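Stollthorpe clothing bank - where we've got to

Hello all at Fliltus, and thanks again for the grant. We've now handed out 2578 items since January, which is miles more than I'd dared put in the bid! Children's coats went first, then school jumpers, and the Ernau Road drop-off is so busy we've added a second morning.

Of the 600 pounds set aside for rails and shelving we have 301 left, and I'd like to move 50 of that to petrol if you're happy - the van runs are costing more than I planned.
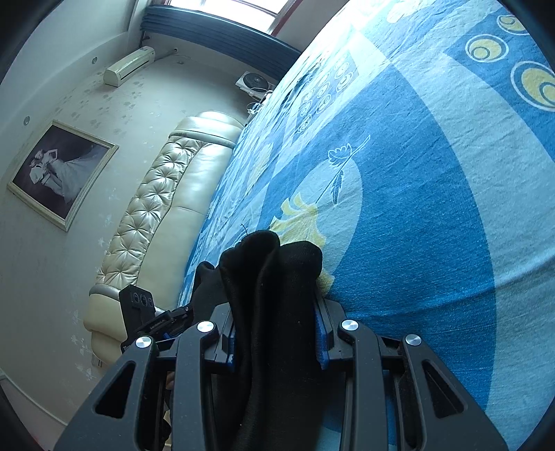
Bedding is still our weak spot. Families ask for single duvets every week and we never have enough, so I've written to Wickramasinghe to see if they'll help. I'll send the receipts separately.

Contact us | © Stollthorpe Clothing Bank | Back to top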